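Re: [bakers-list] Laminated dough in a home oven, where do the layers go?
Last updated: February 2018
14 replies · 5 shares

On the list, a member in Marchand wrote:

> Hello all, longtime reader and first-time poster. I have been trying
> to make croissants at home for most of the winter and I am about
> ready to give up and go back to muffins. The dough looks fine when I
> fold it. It looks fine when I shape it. Then it goes in the oven and
> a puddle of butter runs out onto the sheet, and what I end up with
> is more like a dinner roll that has been fried on the bottom. The
> inside is bready, with no honeycomb at all.
>
> I am using the recipe off the Wulten flour bag, the all-purpose one,
> and regular butter from the store. My kitchen runs warm because the
> boiler is on the other side of the wall. I let them rise on top of
> the stove while the oven heats up, because that is what I do with
> bread.
>
> Three questions. Is it the butter? Is it the flour? And do I really
> have to do the whole thing over two days? I have small kids and two
> days is a lot to ask.
>
> Thank you for any help. I have learned so much from you all over
> the years about rye, and I am sorry to be asking about something so
> fancy.

Well first of all, welcome, and please don't apologize! We have had whole weeks on this list given over to pie weights, so I think we can find room for a croissant. And please don't go back to muffins yet either (although I love a muffin and will defend the bran ones to anybody).

I read your message over my coffee this morning and I felt for you, because that puddle of butter is an old acquaintance of mine. My first two winters of doing this were nothing but puddles. I had a sheet pan that smelled of browned butter no matter how I scrubbed it, and a very patient family who ate every last fried dinner roll and told me they were delicious. Some of them were, in their way, especially with jam.

Let me take your questions out of order, starting with the one you didn't ask, which is about the top of the stove. I am nearly sure that's where your layers are going. With bread dough it doesn't much matter if the rise is a bit warm. It goes faster, you lose a little flavor, and life goes on. With croissants you have all those thin sheets of butter in there waiting, and if they melt before the dough has set in the oven they just soak in or run out. Butter starts going soft and greasy well before you would call a room hot. My own rule is that the rising spot should never get past 79 degrees Fahrenheit, and I am much happier down at 70, even though it takes forever. The top of a stove with the oven heating under it is a great deal warmer than that, and add your boiler wall to it and I think the poor things never had a chance.

What I do is put the shaped croissants in the oven with the oven off and the light off, and a mug of barely warm water down in the corner. Then I leave them alone. It can take three hours, and in a cold house I have waited longer. You want them puffy and a little wobbly when you nudge the tray, like a gelatin that has mostly set. If you look at the cut edges you should be able to see the layers starting to separate from each other. Take them out before you turn the oven on! I say this as someone who has preheated a tray of croissants, and the dish towel that was over them.

Now, is it the butter. Partly, maybe. Regular store butter has more water in it and goes from hard to soft rather suddenly, so you get less time to work. The higher fat kind bends nicely while it's still cold, and that's really what you're after, butter that bends. But I made perfectly good ones with store butter for years, and I would fix the rise first before spending the money. Try this: take the butter block out after you have pounded and shaped it, and bend one corner. If it snaps, give it five minutes on the counter. If it smears on your finger, back in the fridge. You want it to fold over like a piece of leather. And the dough should be the same firmness as the butter. If the dough is soft and the butter is hard, the butter cracks into bits inside and you get a sort of marbling in place of layers.
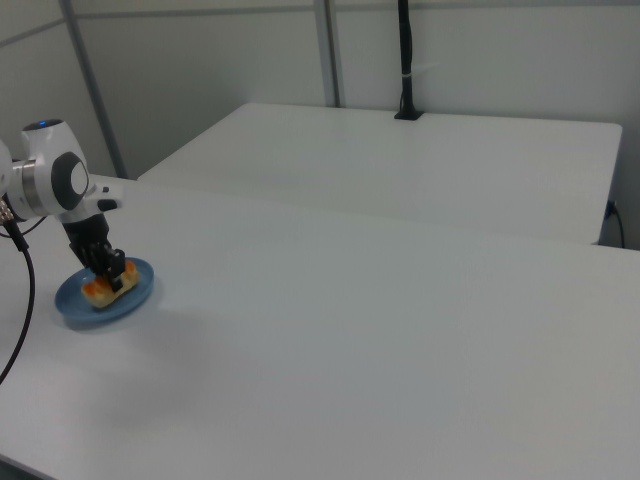
Pastry on the blue plate.

Is it the flour. I know the Wulten all-purpose and I like it fine for pancakes and cookies, but for this I find it a little tender. It tears on the last turn, and when it tears the butter comes out. If they sell the bread flour where you are, try going half and half. All bread flour gives me a dough that fights back so hard I have to stop and rest (the dough and me both). Whatever you use, chill it well between turns and don't be shy about adding an extra rest if it springs back at you. When it springs back it's only telling you it's tired.

While I'm on the subject of rolling, keep your edges square. I was sloppy about this for a long time because I thought it was just bakers being fussy, but if the corners are rounded, then when you fold, you have places with no butter in them at all, and those places bake up as bread. Push the sides in with a ruler or a bench scraper as you go. I have a Fluluvico scraper with the inches marked on it that I got at a yard sale, and I would be sorry to lose it. Brush off the extra flour before you fold, too. I use a pastry brush that I keep just for that, dry, in the drawer with the birthday candles.

As to the two days - yes and no. You can do it all in one if you start early and don't mind being in and out of the kitchen until supper. But I think two days is easier with little ones, and I raised mine on this schedule, so let me lay it out and see what you think. The night before, after they're in bed, mix the dough and put it in the fridge. That's fifteen minutes, and then you can sit down. The next day, do the butter and your first fold at nap time, and the second and third folds whenever you happen to walk through the kitchen. It's five minutes of rolling and then back in the fridge it goes. Shape them after supper, and put them in the freezer on a tray. When they're hard, put them in a bag.

Then on the night before you want them, set out as many as you need on a sheet pan, cover them loosely with plastic, and leave them in the fridge overnight. In the morning move them to the cold oven with the mug of water while everybody is still asleep, and bake when they wobble. I suppose that's really three days if you count it up, but most of it is the dough sitting there and you doing something else. Frozen ones keep nicely for a couple of weeks. After that mine don't rise as well, though we still eat them.

Baking: hot to start, then down. I start at 400 and drop it to 375 after ten minutes, and I let them get darker than I used to. Pale croissants collapse on you. Go for a good deep brown, darker than you think is polite. Some butter on the pan is normal, by the way, so don't be discouraged by a little shine. A lake is a problem, a shine is just breakfast.

Please check your oven too, if you have never done it. Mine is an old Stamerex that came with the house and the dial is more of a suggestion. I hung a cheap thermometer in it and found out it ran a good 30 degrees cool, and all of a sudden a great many disappointments made sense to me, going back to a wedding cake I would rather not discuss. I don't know what the boiler wall would do to yours, but a thermometer costs very little and you'll use it for everything.

One other thing, and then I promise I'll let you go. Cut one open and look at it each time, even the bad ones. Let it cool first if you can stand to. If it's bready all the way through, the butter melted in early, so look at your rise. If there's one big hole with dense dough under it, the rise was likely too short. If it's flaky on one side only, your butter was probably uneven. I keep a little notebook with what the room was like and how long everything took, and some of the entries from July are very short and not very nice. I don't make them in July anymore.

I would love to hear how the next batch goes. Write down your rising temperature if you remember and send that along too, because I know there are others on here who do the rise differently and I expect they'll want to set me straight. There was a long thread a while back about rising in a picnic cooler that I never got around to trying. If anyone still has the details, would you mind reposting? I looked for it in my saved mail and got as far as the sourdough crackers before I lost the afternoon.

And to the person who asked last week about the rye starter with the gray liquid on top, I haven't forgotten you. Pour it off, feed it twice, and I'll write properly when I've got my notes out.

Warmly, and with flour on the keyboard as usual

3 people found this message helpful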